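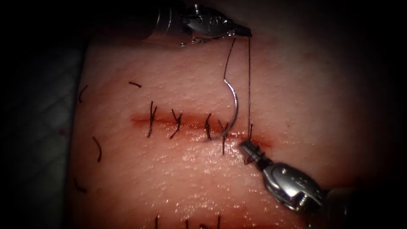
5. Closing a straight cut with interrupted stitches

Home | Pads | Thread and needles | Guides | Contact

This section covers the Stustley practice pad, from setting it out to putting it away. It assumes you have read section 4 and can already tie a square knot with instruments. If you can't, do that first on a piece of cord.

A new pad has no cut in it. If yours came from a shared cupboard, look for old needle tracks on both sides of any cut and pick a stretch that is still sound.

894 shares | 11 comments 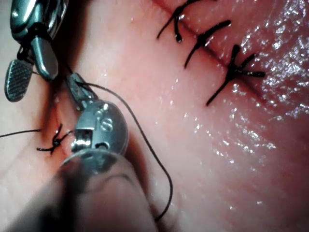
Seraina Zwahlen

Setting out

1. Lay the pad flat on a dark cloth. A pale cloth throws light back up and makes the cut harder to see.

2. Turn the pad so that the cut runs from left to right in front of you. All the directions below assume this.

3. Wipe the surface with a damp cloth if you want it to behave more like tissue. Plain water only. Soap leaves the pad slippery for days.

4. Set the lamp so that the middle of the pad is bright. If you get glare on the damp parts, move the lamp and leave the pad where it is.

5. Use black thread. Other colours work, but dark thread shows up well on a pink or skin-coloured pad and you can check your spacing at a glance.

Note: The Veston thread supplied with the kit has some curl from the packet. Draw it out gently between finger and thumb before use. Do not run it over an edge.

Placing a stitch

6. Take hold of the curved needle in the tips of the needle driver, with the point free. Do not grip the needle at the point or right on the join with the thread. Either will bend it or wear the thread.

7. Bring the point down square to the surface. A shallow entry picks up only the top layer, and the stitch will tear out when you tighten it.

8. Turn the needle through on its own curve and let it come up on the far side, the same distance from the cut as it went in. If you have to push, stop and back it out.

9. Catch the needle as it comes up and draw it clear. Pass it across to the other instrument only when you have a firm hold, and keep the meeting point low and close to the cut. A needle passed high in the air tends to swing round, 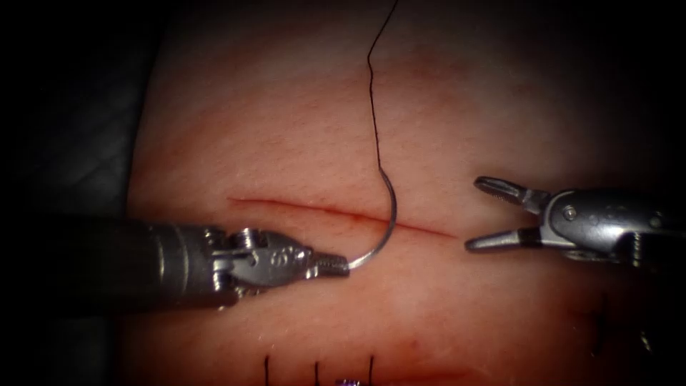 and then you have to put it down and pick it up again from the pad. There is nothing wrong with doing that. It is quicker than trying to turn a badly held needle with the tips.

10. Pull the thread through until a short tail is left. Lay the long end across the pad in a loose curve, away from the cut, so it is not under anything when you come to tie.

11. Tie the knot and bring it down until the two edges just meet. Then trim, leaving tails long enough to get hold of later.

CAUTION: Do not overtighten. If the edges pucker or ride up over each other, cut the stitch out and place it again. Repeated overtightening splits the pad, and a split can't be mended.

CAUTION: Keep fingers off the pad while the needle is in use. Practice needles are as sharp as any other.

12. Move along the cut and repeat. Try to keep the gaps even. Beginners often crowd the first few stitches and then stretch out the rest, so look back along the row before each new one.

Checking the row

Look straight down at the finished stretch. Each thread should cross the cut squarely. Knots are usually set to one side of the line. A knot left sitting on the cut is common in early practice and can be nudged over before the final throw is pulled down.

Gaping between two stitches means the spacing is too wide. Put one more in between and carry on.

Putting away

Cut every stitch and lift the thread out by its tails. Dab the pad dry and leave it face up overnight before it goes back in the Mokoena tray (part 17 on the kit list). Used needles go in the sharps tub, never back in the packet. Check the cloth for dropped ones before you fold it. 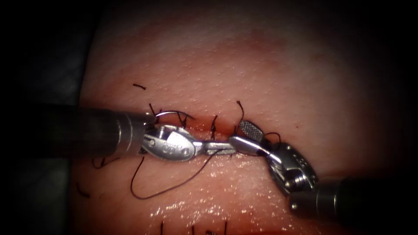 Comments

Zanele Oosthuizen
Step 10 sorted me out. I was leaving the long end bunched up by the cut and tying half of it into the knot. Could you put the thread sizes in somewhere? Mine came without a label.

Reply from Seraina Zwahlen
They are in section 2, under the table of needles. If there's no label, go by the colour of the packet.

Drarkthorpe evening group
We dry ours upright in a rack and they've started to bow. Will flat from now on. Does a bowed pad recover?

Reader
Left mine under a heavy book from Wednesday to the weekend and it came back nearly flat. Wouldn't do it with a damp one.

Show more comments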